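Planning a budget for a second bin-picking station: what should be on the list besides the arm?

Posted in Equipment and Purchasing
21 December 2019
844 views

Lizelle Le Roux

Our department operates one bin-picking station and has been asked to submit a budget request for a second. The request is due in March and must cover the full cost of bringing the station into service, including any work on the room. The existing station was assembled over several years from separate small purchases, and no complete record of its cost was kept. I am therefore preparing the figures without a reliable starting point.

The arm itself is the easiest part. We have a written offer for a new one, and we have been told that a used arm may become available from another unit on our campus. Everything else is less certain. Our accounts show payments for fingers, hoses, fittings, table materials and a large number of small objects, but the entries are short and several of them could belong to other projects.

The work planned for the second station is the same as at present. The arm reaches into a gray bin with sloping walls and picks from a mixed group of items, hard and soft, shiny and dull. The items include plush toys, toy blocks, artificial and real food shapes, kitchen utensils and similar goods. The finance office has asked why such items should be charged to an equipment budget at all, and I would like to answer that properly. 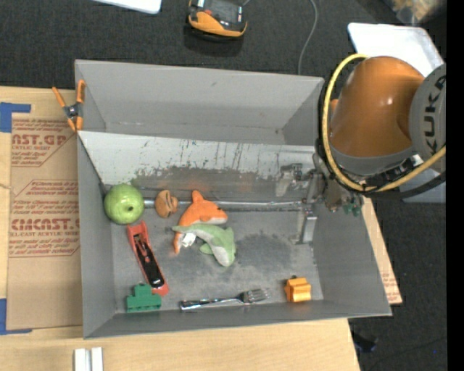

Abelardo Rivadeneira wrote that the first step should be to divide the request into three parts: items bought once, items that wear out, and labor. In his view most requests of this type fail at review when these are mixed together, as the reviewers cannot tell which costs will return the following year.

His reply continues in full below.

Items bought once would include the arm, the controller, the mounting base, the gripper body, the table, the safety equipment and the computer. I would ask for a separate price on each, even where one supplier offers a package. We accepted a single package price from Pacheco for our Tumero station, and when the delivery was late we had no means of showing which part of the payment should be held back.

Items that wear out would include gripper fingers, pads, hoses, cables, the bin and the objects. Please do not treat the bin as permanent. Ours became scratched and stained on the inner faces within the first year, and the change in surface affected the results of our vision system enough that we now replace it on a fixed schedule. We buy bins in pairs and keep the second in its wrapping.

The objects should have their own line. I suggest calling them "test articles" and attaching a list with the supplier and catalog number of each. Finance offices object to a line reading "toys and forks." They seldom object to a list of test articles with a stated purpose, particularly when the total is small beside the price of the arm. Buy at least 2 of every article at the same time. Soft goods in particular are withdrawn from sale without notice, and a replacement in a slightly different size will make your earlier records hard to compare with new ones.

Labor is the part most often left out. Our installation took 14 working days of staff time after the supplier had declared the station ready. Much of that went to cable routing, guarding and the signing of safety documents. Your facilities office may also charge for electrical work, and that charge may not reach you until after the budget year has closed. Ask them for a written estimate now.

On the used arm, I would request the service record and the controller software version before giving it any further attention. An older controller may be sound in itself and still be unable to communicate with the software you run at your first station. If the other unit cannot supply the record, price a full inspection and add it to the cost of the transfer.

Rokari

We purchased a used arm and were satisfied. The price was good. Check the cables.

Zevbridge

I agree with most of the reply from Mr. Rivadeneira but would add several matters concerning the form of the request.

Quotations have an end date. If your request goes in during March and is reviewed in the summer, the offer you hold may no longer be valid when the money is released. Ask the supplier to state in writing how long the price will stand and whether delivery is included.

Training should be a line of its own. Staff who already operate one arm may not need it if the second comes from the same maker, and this saving can be used as an argument for buying the same make again. If you change makers, include the course fee, travel and the time away from regular duties.

I differ on one point. I would not keep the bins and the test articles in the same group as the fingers and hoses. At our institution, spare parts for a machine follow the machine and may be paid from the equipment fund. Bins and articles are treated as supplies and must come from the operating fund. The rule at your institution may be different, so it would be wise to ask before the totals are fixed.

Small workshop materials also need a place. Sheet material, clamps and tape were bought on a staff member's own card in our case, and repayment took longer than the delivery of the robot. A modest workshop allowance, approved in advance, would have prevented this.

Lizelle Le Roux

I thank all who replied. I have written to the finance office to ask which fund applies to supplies, and to the facilities office for an electrical estimate. The service record for the used arm has been requested. The draft will carry separate lines for spare parts, bins and test articles until I receive an answer on the funds.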